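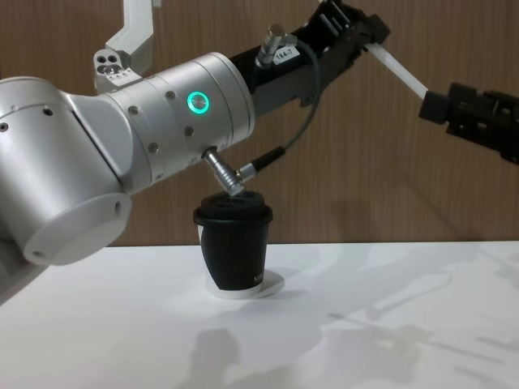 Work > Automation > Staff Notes

Two Arms on the Counter: What Has Changed for the People at Watetti
Posted by Marilou Bautista, Jun 22, 2022

I have managed the beverage service at Watetti since the second floor opened, and I have been asked by several colleagues at other sites to set down what the robot station has meant for our staff. The views expressed are my own and do not represent a statement by the company.

The station came into service in January. It has two arms that share one white table, and its task is narrow: cups, lids and the handover of finished drinks. A lidded takeaway cup standing on its round white disc is the point at which the machine's part and the attendant's part meet, and most of our procedures have been written with that point in mind.

Before the station was introduced, seven attendants worked the morning period, and two of them did little besides fitting lids and passing cups across the counter. It was tiring work for the wrists. Both attendants were consulted before their duties were changed. One moved to ordering and stock. The other, Ayten Tuncer, asked to be trained on the station itself and now has responsibility for it on the early shift.

No position was removed. I record this plainly, as it is the first question I receive. I must also record that one vacancy from the previous year was not filled, and staff are right to regard that as part of the same decision.

Training

Each attendant completes 40 hours of instruction before working beside the arms without supervision. The Ostis manual supplied with the station was written for technicians, and our people found the sections on stopping and restarting difficult to follow. Ms. Tuncer rewrote them as two pages in everyday language. Those pages are now kept at the counter and are used far more often than the manual.

Attendants are instructed to keep their hands clear of the table while the arms are in motion, to check the cables at the start of each shift, and to report any lid that does not sit level. They are not expected to make repairs. Requests for repair are entered in Lisik, and a technician is assigned the same day.

What the staff report

Opinion remains divided. Several attendants have told me that they have more time for conversation with regular visitors, and I have observed this myself. Others find that the pace of the morning is now set by the station, and that a short pause between orders, which they once used to wipe down or drink some water, has been lost. We have since added a fixed break in the middle of the shift. I believe it should have been in the schedule from the first week.

There is also the matter of pay. Attendants who supervise the station carry a duty that did not exist before, and a supervision allowance was agreed in the spring. Discussions on whether it should extend to relief staff are continuing, and I will write again when they have been settled.

Contact: Marilou Bautista, Beverage Service | © 2022 | Back to top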